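4.2 Secondary packaging and the single bottle

Much of the earlier writing on small-parcel packing treats the carton as a given. The product arrives at the table, the carton is there, and the question is only how fast one goes into the other. We think this skips the more awkward question of whether the carton earns its place at all. A plastic bottle with a screw cap is already a package. It closes and it carries its own label. Putting it in a second package costs board, ink, table space and somebody's time, and the usual claims made in favor of doing so (protection, stacking, "shelf presence") are seldom tested one at a time.

The Plurkard trial is the one most often cited for the protection claim. It reports fewer returns for boxed bottles than for bare ones, and on that basis recommends boxing everything. We are not persuaded. The boxed and bare bottles in that trial went out by different routes, and the boxed ones also had a paper insert, so the effect of the box alone cannot be pulled out of the totals. Rusu, who ran the follow-up at Riviere, made the same complaint and was more polite about it than we are inclined to be.

Our own sessions were modest. We ran 3 table layouts and recorded 185 packing attempts, using cartons that open at the top. The packing surface was covered with a white sheet to protect the wood finish. We had expected the sheet to make no difference. Several packers said it did, mainly by bunching under the base of the carton when it was pushed sideways, and we have left their remarks in the notes without trying to turn them into a measure. 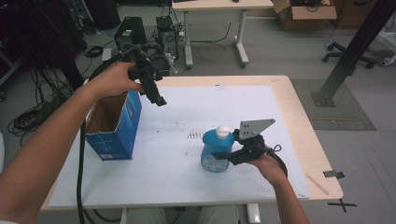
Figure 4. Blue bottle with white cap and open blue carton on the sheeted table.

The order of work matters more than the literature allows. Packers who opened the carton first and set it to the left of the bottle had a clear path from one to the other. Those who picked up the bottle first had to put it down again, or hold it while they worked the flaps, and a held bottle tends to tip the carton as it goes in. Pekside's guidance tells staff to "prepare all components" before starting, a phrase that can mean almost anything. We would sooner see it say: open the box, then touch the bottle.

Whether this advice carries over to a real packing line is another matter. Ours was a single table in a shared room, with a desk and computer equipment behind it and cables on the floor. A line worker does not stop to consider where the carton should stand. We suspect that a good part of the gain from "correct" placement reported by the Ornau group came from having placement enforced by a supervisor, and their paper gives no way of telling. Their comparison condition is described in 2 sentences, neither of which says who was standing at the table.

Matching the color of carton and bottle raises a smaller point. Marketing departments like it, and the claim is sometimes made that matched colors help packers pair the right items. That may hold where several product lines share a table. With one bottle and one carton there is nothing to confuse, and we could find no reason to credit the color with anything. The label is the better check, provided the packer can see it. A bottle set down with its label facing the packer can be read before it goes in, and once it is in the carton it is hidden. Asking for the label to face forward costs almost nothing, though we did not measure how often the request was followed.

We also want to be careful about the word "packed." In the Plurkard scoring, an attempt counts as packed once the bottle is inside, whether or not the flaps are closed. Under that rule a success rate of 100 percent is easy to reach and says very little. We scored closure separately. Paula Rusu has argued that a third score, for whether the bottle stands upright inside the closed carton, would be needed before any claim about protection could be made. We agree, and we did not collect it.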